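Sistik hand-held gripper kit: anyone paid for one yet?

gcrichton
Posted November 25, 2021

Has anyone here bought the Sistik hand-held kit? The idea is you do the job yourself with the gripper in your hand, it records what you did, and their software trains your arm from that. Their sales page says up to 71 usable recordings an hour. I don't believe it. We had the demo set for five days and our best hour was 17.

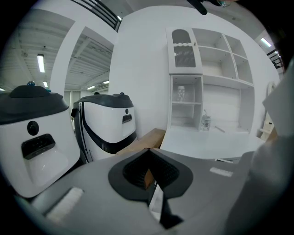
The grip itself is decent, I'll give them that. Picks up jars, picks up boxes, doesn't crush anything. My wrist was sore by the second morning though, and the software threw away a lot of recordings without saying why.

kenna_b
Which version of the software? The one from March was awful for throwing things out. The newer one at least gives you an error code.

gcrichton
The newer one. I got codes. The codes aren't in the manual.

Stestel_fan
17 sounds low. We get far more than that on simple pick and place. Are you stopping between each go? You can leave it running and it splits them up for you.

gcrichton
Tried that. It split one pick into three and joined two others together. Sorting it out by hand took longer than stopping would have.

majdi.s
Same for me with the splitting. I'd want to know what "usable" means as well. Usable to whom? I handed over 206 recordings and the arm still missed the jar lid more often than it got it.

Stestel_fan
206 isn't many for lids. Lids are hard.

majdi.s
Then they shouldn't have a lid on the front of the brochure.

C Moffat
Gavin, did they quote you for the yearly support? Ours was left off the first quote and turned up on the second. I'd get that in writing before anything else. We went with Keltitz in the end and it's no lighter, but the manual is finished.

gcrichton
No mention of support at all. I'll ask. The demo set goes back on Monday and I've told them I want the code list first.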